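About us

Hello! I'm the one behind Verkik, a home-built robot arm that lives in bay 4 of the shared workshop in Vernside. I began it in September with a Forkon motor kit and far too much tea.

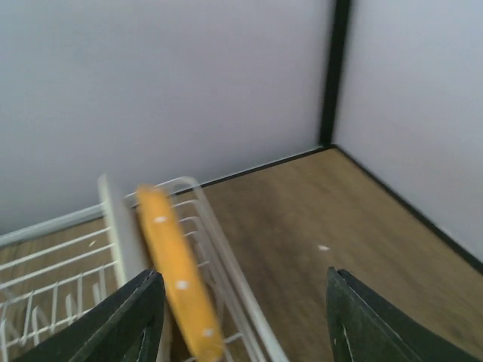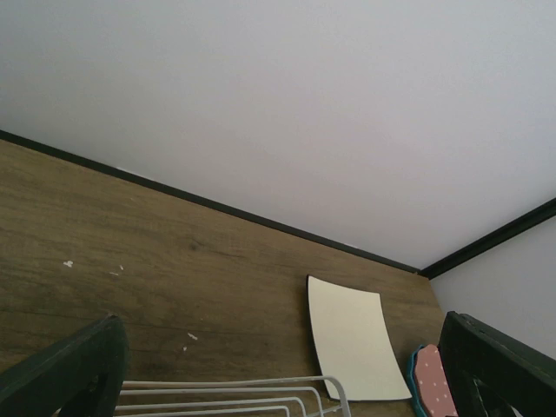 The wood-grain top and pale walls are in all three, and I'm very fond of them.
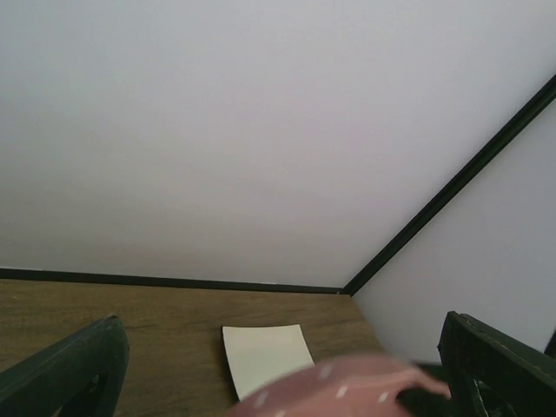
Can I come and build my own arm at Vernside?
Please do! We're open until 8 in the evening, and two benches are kept for newcomers.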